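Search articles Go

Packing the snack basket: an interview with Ea Mogensen

The basket is wicker, light tan, with a raised handle, and it has been on the second-floor lounge table at Drimum for most of the past year. Ea Mogensen took over its upkeep in March. Before that she ran the supply room, and she still treats the basket as a small supply problem with a fixed volume and an uneven rate of draw.

"It's a container with one opening," she said. "Everything goes in from the top and comes out from the top. Most of the trouble with it comes from that."

The problem she inherited was turnover. Whoever restocked the basket dropped new packets on the old ones, and visitors took what they could reach. The lower layer stayed where it was. When Mogensen first emptied the basket onto the table, she sorted the contents by date and found that 29 packets were past it. All of them came from the bottom third.

She now empties the basket completely at each restock. Old stock is set to the left on the table, new stock to the right. The new packets go in first, standing on edge along the sides, and the old ones go in last, in the middle. The method takes longer than topping up. She puts the difference at a few minutes and does not consider it worth discussing.

Standing the packets on edge was her second change. Laid flat, filled packets slide over one another, and the pile slopes toward whichever side was used last. On edge they hold each other up until the basket is half empty.

"After half, they fall over," she said. "Then you restock. I don't need a chart for it."

There is, in fact, a chart. Bent Holst, who handles purchasing for the floor, kept one for the first two months. His sheet gives 200 packets put in during the first month and 292 during the second. Holst attributes the increase to better visibility of the older stock. Mogensen attributes it to two training courses held down the hall.

"Bent wants it to be the method," she said. "I would like that too, but there were a lot of people here."

Bottles are handled separately. A small water bottle weighs more than several packets together, and if it goes in upright it tips as soon as the packets around it are removed. Mogensen lays bottles down on the diagonal, where the basket gives them the most length, and puts them in before anything else. She allows no more than two at a time. The rest stay in the cupboard under the coffee machine, on the lower shelf, with the labels facing out. 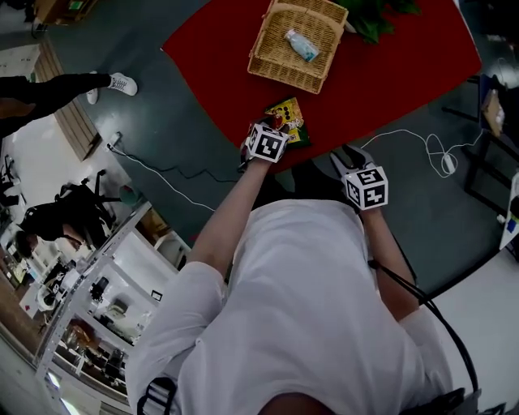 The handle imposes a limit of its own. It crosses the opening, so a hand reaching in from the wrong side meets it first and has to go around. Mogensen turns the basket so that the open side faces the chairs. Cleaning staff turn it back when they wipe the table, and she turns it again the next morning at 8:30. She has not raised the matter with them.

Position on the table received more thought than I had expected. The table is red, low, and shared with whatever else people bring into the lounge. In its earlier place, at the near edge, the basket was bumped by knees and bags and moved several inches over the course of a day. She moved it back toward the plant, which is large enough that people steer clear of it. The reach is longer there, but the basket stays put.

"The leaves get in if you push it too far," she said. "There's a correct distance. It's about a hand."

I asked whether a lidded box would solve most of these issues. The lounge had one before the basket, a hard plastic model from Roluvex with a capacity of up to 100 packets. It stacked well and kept dust out. According to Siiri Ruotsalainen, who ordered it, hardly anyone opened it.

"People took it for office supplies," Ruotsalainen said. "We put a label on the lid and they still walked past. The basket doesn't have a label."

The box is now used for batteries.

Wicker has its own faults. The weave catches the crimped ends of snack packets, and a packet pulled out quickly can tear at the seam. Mogensen found crumbs between the strands in her first week. She brushes the inside with a dry paintbrush once a month and does not wash it, as the bottom took a long time to dry on the one occasion she tried. She has also trimmed two loose ends on the inside of the rim with nail scissors.

A liner was tested. Esben Frandsen brought in a square of cotton cloth, folded it over the rim, and pinned it at the corners. It stopped the snagging. It also hid the lower layer again and gathered the smallest packets in its folds, where they were missed at two restocks in a row. The cloth was taken out.

Frandsen accepts the result with one reservation. "It was the wrong cloth," he said. "Something stiffer would have worked. I said so then."

The choice of what goes in is not Mogensen's. Holst orders by the case from Jaltano, and the assortment changes with the price. She has asked for packets of one size, because mixed sizes leave gaps along the sides and the larger ones lean into them. The last two cases were mixed. She sorts them before packing and uses the small ones to fill in around the bottles.

Yulan Ren, whose desk is nearest the lounge, restocks when Mogensen is away. She was shown the procedure once and follows it with one departure: she packs from the outside inward, one packet at a time, and presses each into place before picking up the next. Mogensen packs by the handful.

"Hers is neater," Mogensen said. "Mine is faster. By three in the afternoon they look the same."

A second basket has been approved for the third floor. It will be oval, with no handle, and Mogensen has asked for the inside measurements before it is bought. So far she has been sent the outside ones.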